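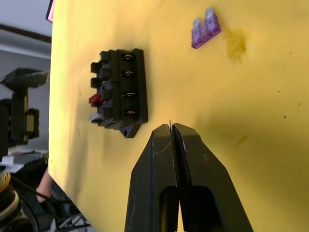
Black fuse or relay block, four silver terminals up top.

I finally bought a beanbag for my long lens and I can't stop talking about it! Seven summers of lugging a tripod down to the pond at Plaken, and all that time I could have been resting the 500mm on a sack of buckwheat hulls (my knees would like those summers back).

Mine is the Brirudo, the saddle-shaped one that hangs over a car door. It cost me $40 and it ships empty, so I filled it at the kitchen counter with a funnel made out of a cereal box. Twenty minutes, plus sweeping. Don't pack it tight! Leave enough slack that the lens barrel sinks in and the hulls close up around it.

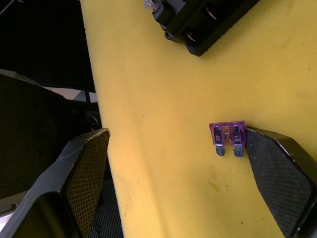

Purple blade fuse, close up.

First morning out was all herons. I parked on the gravel by the reeds, engine off, window down, bag over the door, and the lens just sat there. I was getting sharp feathers at shutter speeds I'd never dare handheld, and panning was smoother than I expected, as long as I turned from the waist and didn't try to drag the whole bag along with me.

Rommel Tan borrowed it for the afternoon and used it flat on the ground for plovers. He got three keepers and a very muddy shirt, and he's ordered his own.

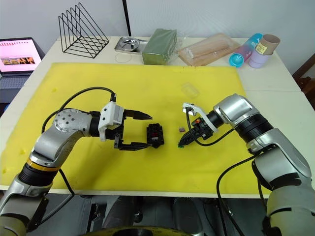
The yellow mat, with the small black module on it.

A couple of gripes. The zipper pull rattles, so I taped it down. And the strap is too short to wear across your body once the bag is full, so I clipped on an old one from my Drarkamex shoulder bag, and now it carries beautifully.
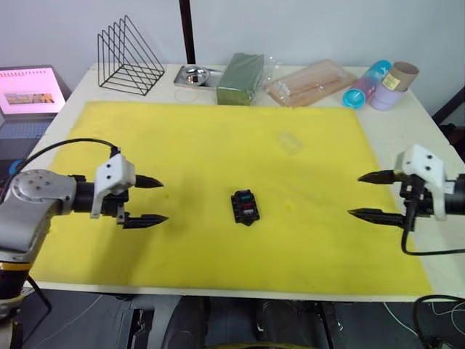
Wian Mabaso: Did you try rice first? I've used it for years and it's steadier than hulls in the wind, but mine got soaked last August and had to be thrown out. Tempted to switch. Does the Brirudo slide around on a wet door?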